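Munora, the automation startup that has spent two years promising a robot for "any bench, any bin," said May 17, 2026 that its two-arm sorting cell is ready for small workshops. The company wants to start taking deposits in November. People who run small workshops might want to keep their checkbooks closed until then, and maybe for a while after.

The announcement came with a short demonstration program and a promise that the same software will later empty dishwashers and put away groceries. Munora has made the dishwasher promise before. It made it at its launch, and again last year when it raised money from the investment firm Gratonix. No dish appears anywhere in the new material.

What does appear is parts handling, done in simulation. Small parts come out of a round feeder, an arm takes one from above, and the part goes into a bin. It is a real job. Plenty of shops pay somebody to do it, and most of those people would be glad to do something else. It is also about as friendly a job as a robot could ask for, with parts that don't bend and a bin that stays where it was put.

Virgil Coman, who leads the project at Munora, said the simulated cell ran through 2000 pick attempts before the company was satisfied with it. He would not give the share that succeeded.

"We're past the point where a single percentage tells you much," Coman said. "The arms know the task."

A single percentage would tell a buyer quite a lot. A shop that handles 1000 small parts in a shift needs to know how many will end up on the floor, and who is going to stop what they're doing to pick them up.
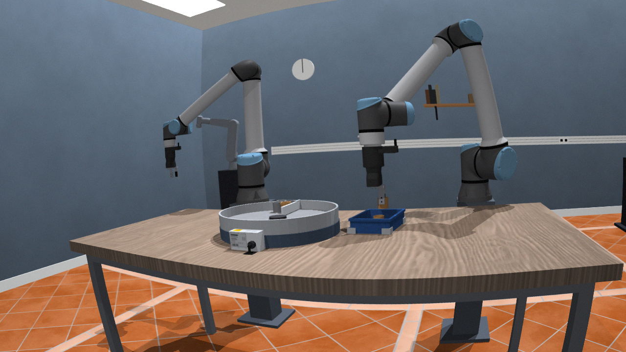

## Shop owners ask about the bad days

Nadiia Kushnir runs Nedelcu, a repair and light assembly shop with 12 employees. She was offered a place on the early customer list and turned it down. Her people feed parts by hand into trays, she said, and the feeding is the easy portion of the day.

"Half of what my crew does is notice things," Kushnir said. "A burr, a wrong part in the box, a box that got rained on in the truck. I asked what the robot does with a wrong part and I was told that's on the roadmap."

She also asked who sets the thing up when the job changes, which at Nedelcu can happen several times before lunch. Munora's answer was that a trained technician could have the cell working on a new part in 8 hours. Kushnir said a new hire takes one short walk around the shop.

Coman said setup will get faster as the software improves, and that customers with steady work will see the benefit first. That is probably right. Customers with steady work can already buy simple feeders and pick-and-place machines from older suppliers, and those machines have been doing this kind of thing for a long time without a word about groceries.

## From the bench to the kitchen

The larger claim is the one about homes. Munora's material says a cell that can handle loose parts has "most of the skills" needed for household work. It doesn't list them.

Anyone who has unloaded a dishwasher can come up with a few that are missing. Plates are stacked at an angle and stick to each other. A mug is upside down with water sitting in its base. The drawer the forks belong in is shut, and a child is standing in front of it. None of this is exotic, and a program built around a fixed feeder and a fixed bin has no reason to prepare an arm for any of it.

Simulation is a sensible place to begin. It costs less than broken hardware, and engineers can change a layout and try again overnight. The trouble starts when results from a computer model are sold as though they came off a shop floor. Grease, worn fingers and a table somebody bumped with a pallet jack all have to be put into a model on purpose, and Munora has not said which of them it put in.

A trial on physical equipment is planned at Plirbridge, a parts packing business that has agreed to give up one workbench for it. Coman said the trial will use the customer's own parts and will run during normal working hours. Asked whether the results would be published, including the drops and the stoppages, he said that was up to Plirbridge.

Plirbridge said it was up to Munora.

Prices have not been announced. Deposits will be refundable until the cell ships, according to the company, and no ship date has been set.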